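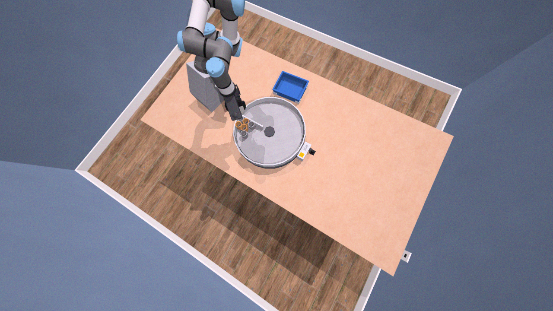
A robotic arm reaching toward a round gray tray. Computer rendering.

About Pandale

Pandale is a legal help desk for reporters. We work with freelance and local journalists who have been arrested, sued, searched or called in for questioning over something they published. Our main office is in Prolham, and we have a second, smaller office in Prindon.

What we do

Most of our work starts with a phone call, often from a relative or an editor. We find a lawyer who can get to the police station or courthouse, and we pay for the first 25 hours of that lawyer's time. If the case goes on longer, we look at it again with the reporter and the lawyer and agree on what we can cover.

We also help with things that don't make the news: getting a seized laptop or phone returned, replacing a press card, answering a letter that threatens a libel suit. Before publication, small newsrooms can send us a story for legal review. We aim to return it within 2 working days.

We do not edit stories, and we do not tell reporters what to leave out. The review lists the legal risks, and the newsroom decides.

Who we are

Pandale was started by Rocío Godoy, a former court reporter who spent most of her career at regional papers. She is still our director and still takes her turn on the evening phone line. The legal desk is run from Prolham. Prindon handles training and case records – including the archive of court filings that we open to researchers on request.

Our lawyers are independent. There are 100 of them on our referral list, and each one has agreed to a fixed hourly rate.

How we are paid for

Newsrooms pay a yearly fee based on staff size. Freelancers pay nothing. The rest comes from individual donors and from the Nugroho Fund, which covers the evening phone line. We do not take money from governments or political parties. Any gift over $100 is listed in our annual report, which comes out in April.

Contact

The phone line is open from 8 a.m. to 11 p.m. If someone has been detained, please call and do not email. Have the person's full name, the place they were taken and the name of the outlet ready if you can – but call even if you don't have all of it.

For training and archive requests, write to the Prindon office.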